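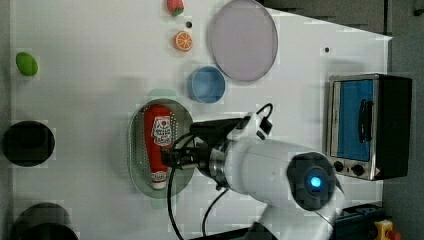 Minutes of the Sundale Neighborhood Library Board, regular meeting, March

The meeting was called to order at 6:35 p.m. in the upstairs reading room. Branwen Trevor presided. Catrin Trevor recorded the minutes. A quorum was present.

**1. Minutes of the previous meeting**

Approved with one correction: under item 3, "Voyle Street" should read "Voyle Lane."

**2. Opening hours**

The Board reviewed the trial of late opening at the Gurnus branch. The branch recorded 546 visits during the trial, of which 203 fell after 5 p.m. Members agreed that the later hours should continue through the summer. The staff schedule will need one further evening shift, and the branch manager is asked to submit a revised schedule before the next meeting.

**Motion:** to extend late opening at Gurnus to the end of August. Moved, seconded and carried, one abstention.

**3. Roof repairs**

Vommont Roofing has submitted a written quote for the north slope. The quote does not cover the gutters – these were left out of the original request in error. The chair will ask for a revised figure. No decision was taken.

**4. Overdue fees**

A paper on ending fees for children's books was discussed at length. Two members supported the change in full. One member asked that replacement charges for lost books be kept, and this was accepted as an amendment. The question of adult fees was held over.

**Motion:** to end overdue fees on children's books, with replacement charges to remain. Carried as amended.

**5. Parking**

The lot behind the building has 18 spaces. Complaints have been received about all-day parking by people not using the library. The chair reported that the city will supply signs but will not pay to install them. Catrin Trevor will obtain a price for the work.

**6. Correspondence**

A letter was received from a resident of Voyle Lane concerning the book drop, which is hard to open from a wheelchair. The Board asked that the height of the handle be measured and a reply sent.

**7. Other business**

The large-print shelves will move to the ground floor in April. The side door will stay locked while this is done – patrons should use the main entrance.

The meeting adjourned at 8:10 p.m.

Respectfully submitted,
Catrin Trevor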